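Mesa dobrável Dromik, tampo quadrado

A Hundalach apresenta a Dromik como "a última mesa de apoio que vai comprar". Convém desconfiar. É uma mesa pequena, com tampo quadrado cinzento-claro e pernas finas de metal cruzadas em X, e há muitas assim à venda por menos dinheiro.

O fabricante anuncia uma carga máxima de 13 kg. Não diz se o peso deve estar ao centro ou se o tampo o aguenta também nos cantos - e num modelo de pernas cruzadas essa informação fazia falta. Para chaves, correio e um candeeiro leve, deve chegar. Para uma televisão, não arriscávamos.
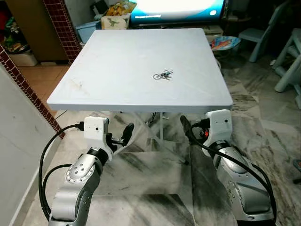
Dromik com um molho de chaves sobre o tampo. Notam-se riscos leves e uma mancha acastanhada junto ao canto da frente.

O acabamento mate é descrito no catálogo como "resistente ao uso diário". Depende do que se entende por uso. Quem quiser um tampo impecável durante anos faria melhor em pôr-lhe uma base ou uma toalha. Em chão de pedra, peça também as ponteiras de feltro Trustum, vendidas à parte em conjuntos de 5 (a mesa leva menos, mas não há embalagem mais pequena).

Garantia: 2 anos, só para a estrutura. O tampo fica de fora, o que contraria um pouco a frase do catálogo.
Entrega: a partir do armazém Kaewmanee, em junho.

Partilhas: 5 | Comentários: 13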